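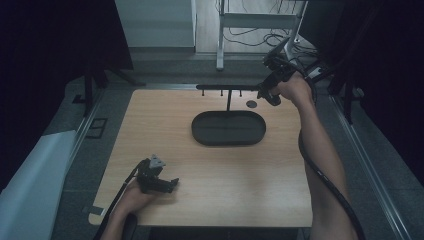 The tray and peg rack on the bench at Dromside.

Kiprono Mabula has spent most of July on one rack. He fits out small workbenches for Curberg, and the unit now on trial is a thin black rod on a single upright, with a dark grey oval tray in front of it.

"One post leaves the space under the rod open," he says. "With two, you knock your knuckles on the second."

The rod is 500 mm long and the tray 175 mm across. The pegs are short. Mabula tried longer ones from Okoth and sent them back. "Small things swing on a long peg. Then you wait for them to stop."

He is less settled on the tray. Its raised walls hold loose parts well, but a low item is hard to pick from the corners. A shallower version, 47 mm deep, is on order from Narville.

The table top is pale wood, and he wants to keep it. "Dark parts show up on it. On a grey top I lost washers every morning."

Drawing 113 has the post moved back. He has yet to drill the hole.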